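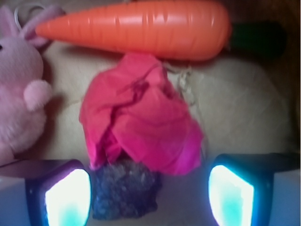
Latow 示教套件使用评测：从臂、主手与腕部相机

发布日期：2020年10月2日
分类：硬件评测 / 遥操作 / 模仿学习

套件于4月到货，装在 Konuncombe 实验室的一张固定工作台上，此后一直作为桌面杂物抓取任务的主要示教设备使用。本文只讨论示教环节，即操作者如何用手把动作交给机器人，以及这样得到的数据是否好用。训练部分只在影响设备选型的地方提及。

套件由我们自行采购，厂商没有参与测试，也没有提前看过文稿。

一、组成

标准包装内有以下部件：

主手一支，六自由度，末端为扳机式手柄
两指平行夹爪一套，指内侧带发光垫
腕部相机一只，带支架和线缆
脚踏开关一只
通信盒一只
线缆、螺钉和一份印刷的接线图

不含机械臂。我们使用的从臂是 Brimance 的桌面型号，法兰孔位与 Latow 夹爪的转接板一致，不需要另外加工。录制和回放软件为 Aguiar，需单独购买授权。Latow 自带一个录制程序，能用，但只能存成整段文件，没有片段标记，也不能在回放时逐帧对照关节曲线。试用两天后改用 Aguiar，下文涉及软件的部分均以 Aguiar 为准。

包装中没有标定板，说明书在第一章就要求使用标定板。这一点应当在产品页面写明。

二、安装

机械安装比较顺利。转接板用四颗螺钉固定，夹爪再卡入转接板并锁紧。锁紧环的手感偏软，拧到位时没有明显的止点，第一次安装时拧得不够，夹爪在腕部高速旋转后出现了可以察觉的松动。后来在锁紧环和转接板上各画了一道线，每天开机前对一下即可。

线缆走向需要提前规划。夹爪供电、通信和相机各有一根线，三根线都要从腕部绕过。说明书建议用扎带把它们捆成一束，沿前臂走线。这样做在大部分姿态下没有问题，但腕部转到接近极限时线束会顶住相机支架，使相机产生轻微偏转。偏转量肉眼不易看出，标定误差却会明显变大。我们最后把相机线单独走，留出一段余量，用软管套住，问题消失。

主手的底座有夹持式和螺栓式两种。标准包装给的是夹持式。操作者在推动主手时会不自觉地用力，夹持式底座在光滑台面上会逐渐移位。主从之间传递的是关节角，底座移位在原理上不影响从臂，但操作者的手感参照变了，同一个动作会做得不一样。长时间录制建议换螺栓式。

通信盒有风扇，噪声持续，音量不大，音调偏高。放到桌面下方后可以接受。

三、两种示教方式

套件支持拖动示教和主从遥操作，两者共用夹爪、相机和录制流程。

拖动示教时，操作者踩住脚踏开关，从臂进入重力补偿，直接用手握住前臂或夹爪外壳把它带到目标位置，夹爪开合由外壳侧面的按键控制。松开脚踏，从臂锁定。

这种方式上手快。没有使用过机械臂的人在简短说明后就能完成一次抓取。接触的感觉直接传到手上，夹爪压到桌面、指尖碰到旁边的物体，操作者立刻知道。

缺点同样明确。首先是手会进入相机视野。握夹爪外壳时，手指经常出现在腕部图像的下缘或侧面，而机器人自主运行时画面里没有手，训练数据和运行数据之间由此出现差别。握前臂可以避开，但对腕部的控制变差，尤其是需要微调俯仰时。其次是重力补偿不彻底，Brimance 从臂的第五关节在低速下有黏滞，轨迹上会出现小台阶。Aguiar 提供平滑滤波，能去掉台阶，代价是末端接近物体时的短促修正也被一并削平。

我们的处理方法是先拖动一遍，只记录关节轨迹，再让从臂按轨迹回放，在回放时记录图像。回放前必须把物体放回原位。对于方块、罐子一类刚性物体，这样做可行。对于布料和毛绒玩具则不行，布一旦被碰过，褶皱就无法复原，回放时看到的已经是另一个初始状态。

主从遥操作没有这些问题。操作者坐在工作台侧面，通过主手控制从臂，手不进入画面，图像和动作同步记录，一次完成。代价是没有力反馈。Latow 的主手在各关节上有可调阻尼，阻尼是固定值，与从臂受力无关。操作者只能依靠视觉判断接触，有经验的操作者会看物体的形变，没有经验的操作者会把夹爪压到桌面上，直到从臂触发保护停机。

目前的分工是：软物体和杂乱堆放的场景一律用遥操作，刚性物体的单件放置用拖动。

四、主手

主手的关节编码器分辨率足够，静止时输出没有可见抖动。主从映射默认为一比一，可在配置文件里改为缩放映射。缩放后精细动作更容易，但大范围移动需要中途用离合功能重新定位，每次离合在轨迹里留下一段静止。Aguiar 可以自动剔除静止段，默认阈值偏高，会把操作者在抓取前的停顿也剔除。停顿对后续训练是否有用，取决于所用方法，建议保留原始文件，剔除只在导出时进行。

扳机控制夹爪开度，连续量，行程线性。这是整套设备里做得比较好的部分。不少同类手柄只有开和合两个状态，操作者无法表达“先收到比物体略宽，再靠近，再闭合”这样的动作。连续扳机可以。在物体挤得很近的时候，这个区别直接决定能不能录到合格的片段。

扳机回弹力偏大。连续录制后食指疲劳明显，后半程的片段里会出现夹持力不足、物体在提升途中滑脱的情况。回弹弹簧可以更换，包装里没有附软弹簧，需要另购。

手柄只有右手版本。左手操作者可以使用，但拇指按不到离合键，只能把离合改到脚踏上。

五、夹爪与发光垫

夹爪为两指平行式，外壳深色，两指内侧各有一块发光垫，通电后常亮。亮度有几档，由通信盒上的旋钮调节，软件无法读取旋钮位置，录制文件里也就没有亮度记录。这是一处设计缺陷，后文会再提到。

机械性能方面，开合速度合适，闭合位置重复性好。指面平直，抓取海绵、布团、毛绒玩具时接触面积充分，抓取光滑的塑料件时容易打滑。测试物中有一根塑料玩具胡萝卜，表面光亮，带浅的横向棱纹，一头尖一头宽。从中段横向夹持比较稳定，从尖端夹持时物体会沿锥面向外滑出。这类失败在示教中多次出现，我们没有全部删除，单独标为失败片段存档。

布料是另一种情况。布团堆成一团时，两指只要落在褶皱两侧并闭合，几乎总能夹起。难点在于夹起之后会带出什么。布盖在海绵上，闭合位置稍低，夹住的就是海绵连同布的下缘；稍高，夹住的只有布。两种结果在腕部图像里差别很小，在闭合前的几帧里尤其如此。操作者在录制时必须先想好目标是哪一件，并在任务标签里写清楚。早期的标签只写“抓取中间物体”，这些数据后来全部重新标注。

细绳、挂环一类的附件也值得注意。毛绒玩具常带挂绳，细绳落在指间缝隙里，闭合时不会触发任何报警，抬起时可能拖动旁边的物体。夹爪没有指尖力传感，控制电流对细绳没有反应。建议在选取测试物时决定保留还是剪掉挂绳，并对整批物品统一执行。我们选择保留。

六、腕部相机

相机固定在腕部，视线朝向指间，两指位于画面下部。这个安装位置是合理的：接近物体时，目标基本停留在两指之间，操作者和模型都容易判断对准情况。

对焦为固定焦距，清晰区在指尖前方一段较短的范围内。距离更近或更远时边缘发软。毛绒表面和布料的纹理在发软的画面里损失较多，海绵这种粗糙多孔的表面损失较少。镜头圈可以手动旋转，没有刻度，没有锁紧螺钉，运输或碰撞后需要重新调。用一小段胶带固定即可，厂商应当加一颗螺钉。

曝光是更大的问题。发光垫位于画面下部，亮度远高于环境，自动曝光会受它影响。两指张开时亮区靠两侧，闭合时亮区向中间合拢，曝光值随夹爪开度变化，背景亮度也跟着变化。同一个物体在张开和闭合时颜色看起来不同。模型可能从背景亮度中学到夹爪开度，这在训练集上没有坏处，在改变照明之后会失效。

解决办法是关闭自动曝光，手动设定。手动设定后又有取舍：按背景设定，发光垫中心过曝，泛白，并向周围产生光晕；按发光垫设定，背景过暗，画面远端的深色物体难以辨认。我们按背景设定，同时把发光垫调到较低一档。光晕仍然存在，但不遮挡指间的物体。

发光垫的用途在说明书里写的是为近距离观察补光。在环境光充足的工作台上，这个作用有限，带来的冷色调反而使白平衡难以稳定。在箱体内部抓取时则确实有帮助。如果工作台照明良好，可以直接把它关到最低。前提是全部数据用同一档录制，而前面说过，软件不记录档位。我们在旋钮旁贴了标签，并在每次录制的备注栏里手工填写。

七、录制流程与 Aguiar

Aguiar 的界面分为录制、检查和导出三页。录制页显示腕部图像、关节曲线和夹爪开度，脚踏踩下开始，再踩一次结束。片段结束后弹出评价栏，可选成功、失败或待定，并可填写文字标签。评价栏不填也能继续下一段，建议在设置里改为必填。

时间同步做得可靠。图像和关节数据使用通信盒的同一时钟，导出后检查夹爪闭合瞬间的图像与开度曲线，二者对得上。使用 Latow 自带录制程序时，同样的检查会看到图像滞后，且滞后量在不同片段之间不一致。

测试期间共录制并保留了477个片段，全部为遥操作，内容是从杂物中取出指定的一件放入托盘。录制由多名操作者完成，操作习惯差异明显：有人喜欢从上方垂直进入，有人先把夹爪放低再水平推进。两种都能成功，混在一起训练后，模型在进入阶段会犹豫，轨迹介于两者之间，有时从侧面碰到目标。此后我们统一要求垂直进入，只在目标紧贴其他物体时允许倾斜，并在标签中注明。

检查页可以逐帧对照图像和曲线，也可以把多个片段叠放比较，用来找异常片段很方便。打开较长的录制文件时加载较慢，界面无响应，没有进度条。曾有一次误以为程序崩溃而强制关闭，索引文件损坏，重建索引后数据完整。

导出格式有通用格式和自有格式两种。通用格式会把文字标签截断，截断处没有提示。标签较长时应使用自有格式，再用附带脚本转换。

八、示教数据的实际效果

用同一套模型结构分别训练，比较两组数据：一组包含手动曝光之前录制的片段，另一组只含手动曝光之后的片段。后一组片段较少，在台上运行时抓取对准更稳定，失败主要出现在夹取层数判断错误，即目标为布而夹到海绵，或者反过来。前一组的失败类型分散，白天和傍晚的表现不同。

这个比较没有控制片段数量，只能说明趋势。但它足以支持一条操作建议：在正式录制之前先把曝光、白平衡、对焦和发光垫亮度全部固定，之前录的数据当作练习处理。

另一项观察与操作者的修正动作有关。没有力反馈时，熟练操作者会在接触前减速，稍微抬起再落下，以确认高度。这些动作在片段中占的时间不长，删掉之后模型的接近速度偏快，夹爪压到桌面的次数增加。现在的做法是保留。

失败后重新抓取的片段也有价值。物体滑脱后操作者立即重试，这段过程如果完整录下，模型在运行中滑脱时也会尝试重抓。如果只保留一次成功的片段，模型在滑脱后会空着夹爪继续走向托盘。

九、可靠性

使用期间发生过的故障如下。

通信盒与从臂断连，重新上电后恢复，原因是网线接头松。更换带锁扣的网线后没有再出现。

主手第二关节的零位漂移，表现为从臂在启动时有小幅跳动。重新标零后正常，之后每周例行标零。标零操作需要把主手放入定位架，定位架是塑料件，放置时要用力均匀，否则零位会偏。

脚踏开关接触不良，录制在操作者不知情时中断。Latow 更换了新件，处理过程正常。录制状态只在屏幕角落显示一个小圆点，操作者视线在工作台上时看不到。我们给脚踏加接了一只指示灯。

夹爪本体没有故障。

安全方面，从臂的保护停机由 Brimance 控制器负责，Latow 套件本身没有独立急停。操作者坐在主手前时应能直接够到从臂急停按钮。标准线长不够，需要延长。

十、文档

英文说明书共13章，接线和标定部分写得清楚，遥操作参数部分过于简略，阻尼和映射系数只列名称，不给单位和建议范围。中文版是旧版翻译，缺最后两章，部分截图与当前软件不符。标定章节的步骤5和步骤6顺序颠倒，照做会在保存时报错，先执行步骤6再执行步骤5即可通过。已向厂商反馈，尚未更新。

十一、评价

优点：
连续扳机线性好，适合拥挤场景下的抓取示教
腕部相机视角合适，目标容易保持在两指之间
配合 Aguiar 时图像与关节数据同步可靠
夹爪机械部分稳定

缺点：
没有力反馈，也没有指尖力传感
发光垫亮度不能由软件读取或设置
相机镜头圈无锁紧，自动曝光受发光垫干扰
夹持式底座在长时间录制中会移位
手柄仅有右手版本
录制状态提示不明显

适用对象：已有从臂、需要采集桌面抓取数据、能够自行处理曝光与走线问题的小组。以精密装配为目标的用户应选择带力反馈的设备，这套套件在插接类任务上没有优势。只打算偶尔编几条固定轨迹的用户用从臂自带的拖动功能就够了，不必购买主手。

购买时建议同时订购螺栓式底座、软弹簧和标定板，并确认 Aguiar 授权包含自有格式转换脚本。基础授权不含该脚本，我们是在第一次导出时才发现的，补购后当天收到了下载链接。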